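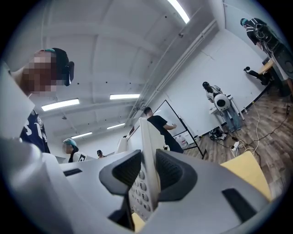 Leaning in, in a bright room.

Help > Phone and Internet > Keeping a landline: FAQ

Do I still need a landline in 2018?
Probably less than the company billing you for it would like. If your cell signal is good indoors, I'd want a better reason than habit.

But doesn't it work in a power cut?
An old copper line with a corded phone usually does. A phone plugged into an internet box goes dead with the box unless there's a backup battery. Ask how long that battery lasts, and get the answer in writing. 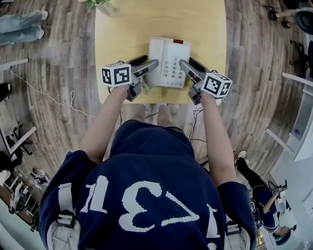

The Fevetti battery is sold as good for up to 11 hours. Eilidh Tennant tried hers last November and got 2. Maybe she had a bad one. I wouldn't bet on it.

Is the Tosh bundle cheaper?
For the first year. Then it goes to $70 a month, and the "free" calls stop being free. Read page 28 of the terms, where they put that.

Can I keep my number if I switch?
Usually, yes. Don't cancel the old line first, whatever the sales rep tells you. Let the new company move the number, then check that the old bill has stopped.

Will call blocking stop the junk calls?
Some of them. I'm not convinced it's worth paying extra for.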